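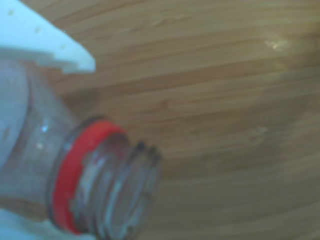 Open day, Plornlow: notes on the Rinus demo

July 4, 2021
Moushumi Khan

Bottle pick, clear plastic, cap off, red band still on the neck. Bottle on its side on the wood-grain top, upper finger just above the body, neck left free. Sumaiya Kodikara drove the first session and I took over after lunch.

Grip force limit left at the February value. Clear bottles remain the weak case for detection. The red band gives a usable edge for the neck axis, but the body outline is poor and the estimate wanders when there is glare off the table finish. Exposure dropped from 3000 to 2000 microseconds before the second session. Better, still not good.

Visitors from Elitell asked about cycle time. Told them 5 seconds per pick with the planner warm, slower from a cold start. They also wanted to know about bottles with no band. No figures for that yet.

Lewis controller logged one comms timeout, cleared by restart. Log saved under the demo folder.

To do: repeat at 1000 microseconds with the side lamp on. Try a matt mat under the bottle. Sumaiya to check the finger pads for wear before the next run.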